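Ticket 275: Pick cycle stops over bin, joint 6 torque warning, then grasp reported as failed
Project: Bin picking, robotics club, Brokthorpe workcell
Opened by: Aranka Bodnár
Priority: Medium
Status: Closed

Summary

The arm goes to the pick pose over the gray bin, starts the descent and stops partway. The pendant shows a torque warning on joint 6. If the warning is cleared and the program is resumed, the gripper closes, the lift happens, and our script logs "grasp failed" even when the item is in the fingers. Both started in the same session, so I am putting them in one ticket. They may be two separate faults.

What changed before it started

The air line to the gripper was replaced and the bundle was tied up again. The new line is longer than the old one. The Nistinbridge task list was loaded in place of our practice list, so the order of the items is different and more of the picks are near the walls. The camera calibration was not touched. The gripper firmware was not touched.

Steps to reproduce

1. Home the arm.
2. Load the mixed-item task with the bin clamped at the tape marks.
3. Run at 27 percent override.
4. Let it attempt any pick that needs the wrist turned more than a quarter turn from home.

Picks close to the home wrist angle run through without the warning. Picks near the back wall give it almost every time.

Log, first session

Ran the full list once with no changes to get a baseline. 18 attempts. The warning came up on 11 of them. All 11 had a large wrist rotation. The other seven were clean on the motion side, but four of those still logged "grasp failed" after a pick I could see was good.

Checked payload data on the pendant. Mass and center of gravity match the sheet in the club folder. Re-entered them anyway and reran three of the bad picks. Same result.

Checked the tool frame against the pointer. Within tolerance.

Jogged joint 6 by hand in small steps with the arm well above the bin. The motion is smooth up to the point where the slack in the cable loop runs out, then the bundle starts to pull and the torque reading climbs. Backing off brings it down again. The loop looks generous at home, but it is tied too close to the link and can't slide, so the spare length is on the wrong side of the tie.

Changed nothing yet. Wanted to see it at the pick pose with items in the bin first, so I loaded the hard set, including the grapes and the brush, and stepped the program line by line.

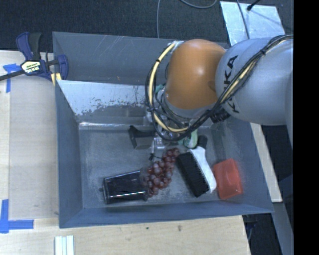
Stepping slowly, the warning came up at the same wrist angle as in the jog test, within a degree or two. Height made no difference. I raised the whole approach by 50 mm and got it at the same angle again. That rules out contact with the bin or the items as the cause of the torque warning.

Stopped there and left the arm at home with the brakes on.

Comment from club mailbox, Hemano kit support

If the wrist angle is what sets it off, fix the cable routing before you change any torque limits. Please don't raise the limit to get past the warning. For the second fault, send the gripper width values from the log for one good grasp and one missed grasp.

Log, second session

Cut the tie nearest the wrist and let the bundle settle, then retied it loosely farther up the link. Jogged joint 6 through the full range the task uses, both directions. Torque stayed flat. No pinching at either end that I could find.

Reran the same 18 picks at the same override. No torque warnings.

"Grasp failed" still there, on nine picks. So it was a separate fault.

Pulled the width values as asked. On a miss the gripper closes fully and reports 0. On a good grasp of anything soft or thin it reports a small number that drifts down for a moment after closing. Our script reads the width once, right after the close command returns, and compares it to a fixed minimum. The minimum in the file was set for the practice list, which was all hard blocks. Thin items are under it even when held properly.

Went back through the repository. The minimum was last edited in September by whoever was on the Borbély branch, with the comment "ok for blocks". It was merged with everything else.

Fix for fault 2

Moved the minimum out of the script and into the item table, so each item has its own value. Added a short wait before the width is read. Items without a value use a default low enough to catch thin objects but still above the fully closed reading.

Ran the list again: 18 picks, 17 logged correctly. The one wrong result was a real grasp that slipped during the lift, and the script called it good because it only checks before the lift. Added a second check at the top of the lift. Reran that item five times. One more slip, logged as failed, as it should be.

Long run

Left it cycling on the full list at normal override with two of us at the fence. 97 picks, no torque warnings, no false "grasp failed". Checked the bundle afterward and it had not crept. Air fitting still tight.

Follow-up items

Add a joint 6 sweep to the startup checklist, to be done after any work on the cables.
Fill in width values for the remaining items in the table. The ones still on default are marked.
Order a spare air line in the old length.
Delete the old minimum from the config file so it doesn't get picked up again by mistake.

Closed 29th December. Reopen this ticket if the torque warning comes back. For anything to do with slipping during the lift, please open a new one.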